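**Clistbridge workshop puts new paper and tape on its big table**

The large table in the main room at the Clistbridge workshop has been covered again in brown kraft paper, and the blue tape grid is back on top of it. The work was finished in January, and the table is open for booking.

The old paper had been down since the workshop moved into the Rivadeneyra building. By the end of last year it was torn at the corners and marked with glue, pencil and coffee, and people using the table had started laying their own sheets over the worst parts. The tape had gone the same way. Several lines had been patched so often that they stood up in ridges, and small objects set down on them would tip.

Replacing everything took two afternoons. On the first, the old tape was pulled up and the old paper was cut away in pieces. The tabletop underneath was wiped down and left overnight. On the second, the new paper was rolled out and the grid went on, starting with the long lines and finishing with the ones that cross them.

The paper came from Ruvska, which also supplies the workshop with wrapping and padding. The order was for 80 feet, and there is enough left on the roll for patches. The tape is ordinary blue tape from the supply closet. White tape was considered as well, but the blue was already on hand and most users are accustomed to it.

The grid gives people a simple way to say where something is or should go. Someone setting up for a morning session can leave a note that a box belongs in the third square from the end, and the person who comes in after lunch can find the spot without measuring. It is also used for sorting, with one kind of item to a square.

The squares are laid by hand, and they vary a little. Anyone who needs an exact distance should still use the steel ruler kept in the drawer by the door.

A few things are kept with the table. They include a dark brown wooden box, a white plastic container, and a light wooden tray with slatted sides, where scissors can be kept. The plastic container can be stacked on the wooden box. Aletti, which shares the room, uses the same set, so the workshop asks that none of it be carried off to other rooms.

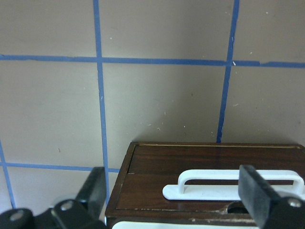
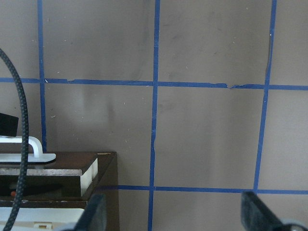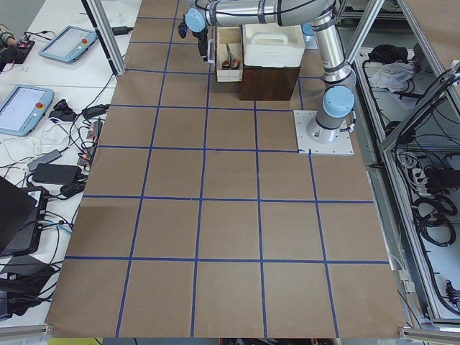
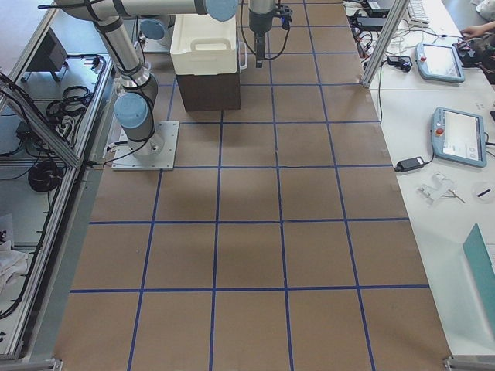

Blue tape laid out in a grid, with the dark brown box.

## Using the table

Bookings are taken on the sheet outside the main room, in blocks of up to four hours. A block can be extended if the next one is free, but the change should be written on the sheet first. The latest block ends at 9 p.m.

Dry work is fine anywhere on the paper. Paint, ink and glue need a drop cloth or a scrap board underneath, and there is a pile of both under the sink in the hallway. Cutting should be done on a mat. Kraft paper does not hold up well under a knife, and a cut that crosses a tape line usually means replacing the whole strip.

Heavy boxes should be lifted into place instead of pushed. Pushing was the main reason the last set of tape wore out so quickly, especially where the lines cross.

## If the tape comes up

Some ragged edges and small tears are expected and can be left alone. If a strip has lifted enough to catch on a sleeve, press it down, and if it won't stay, cut out the bad section and lay a short new piece over the gap. Please don't put a second full strip on top of the first.

Do not move a line. Other groups have notes that depend on where the squares are, and a shift of even an inch causes confusion. If the layout does not suit a job, temporary marks may be made in pencil and erased afterward.

Larger tears in the paper should be reported on the clipboard next to the booking sheet. Patches are cut from the leftover roll and go on from the side of the table, with the seam kept away from the squares where possible.

## Next replacement

The workshop expects this covering to last about 3 months. The date will depend on how many bookings come in and how much wet work is done. Notice will be posted by the door before the table is closed again, and anything left on it at that time will be moved to the shelves at the back of the hallway.

Clean offcuts from the old paper are in the bin by the rear entrance and are free to anyone who wants them for packing.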